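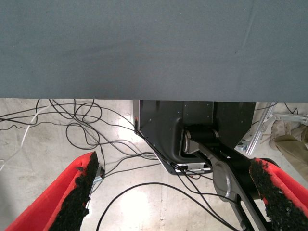
3.2 Laying out the parts

I spent a good part of December arguing with Callum Hepburn over what the gears should sit on. He wanted bare tabletop, which is how we'd run the first Jernach kit, and I wanted cloth. I got my way in the end, mostly by being stubborn, and I'm glad I did (small gears roll, and crawling about on a concrete floor after them gets old very quickly!). The cloth has to be a plain dark one with no pattern. Fold creases don't seem to matter, so we gave up ironing them out after the first week.

The assembly itself is a simple one. You have a flat round plate with a big hole through the middle, and the spur gears have to go on the ring of plate that's left around it. The bevel gear belongs to a later step and waits on the cloth until then. Mhairi Mowat, who drew up the layouts, was keen that we shouldn't tidy the parts into neat rows before starting – people don't lay things out like that on a workbench, and she has a point.
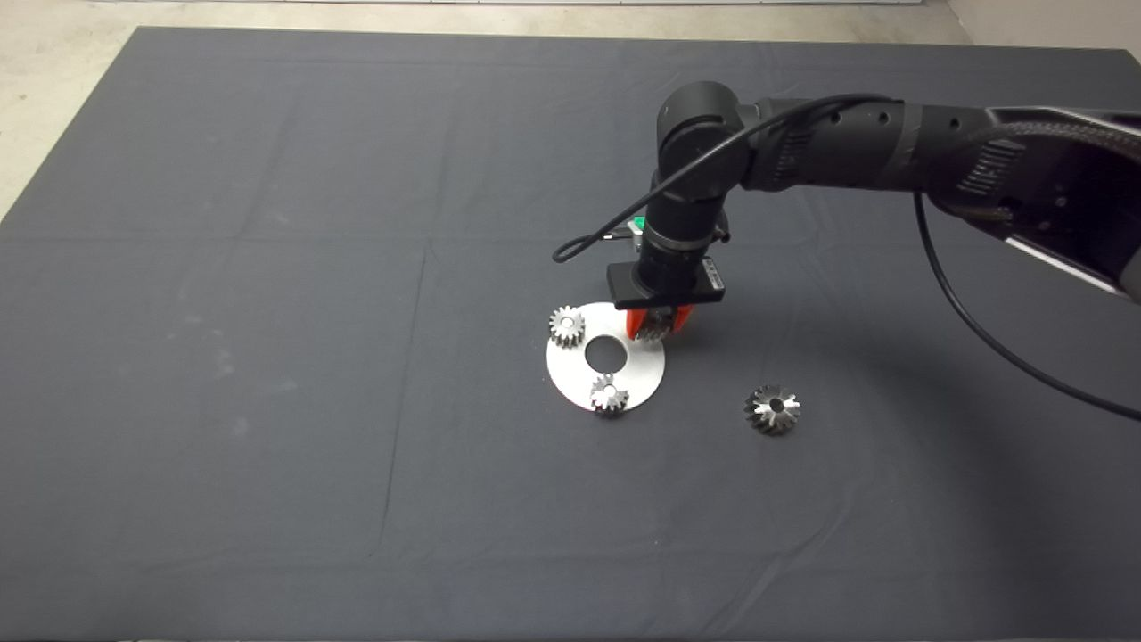 Figure 2. Spur gears and the round plate, with the larger bevel gear on the cloth beside it.

What makes the plate awkward is the width of that ring. A gear set down a little too far out ends up poking over the rim, as the lower one does in Figure 2, and then you have to decide whether to call it placed. We argued over this as well. Senga MacKinnon's rule, which we've used for all 300 layouts, is that a gear counts if it stays on the plate by itself, overhang or no overhang. It's a generous rule, I admit, and Section 5 gives the scores under a stricter one too.

One more thing about the gears: they're shiny, and the highlights on the teeth move around as you turn them. I tried dulling 2 of them with fine paper and didn't like the result, so all the layouts reported in this section use the gears as they came.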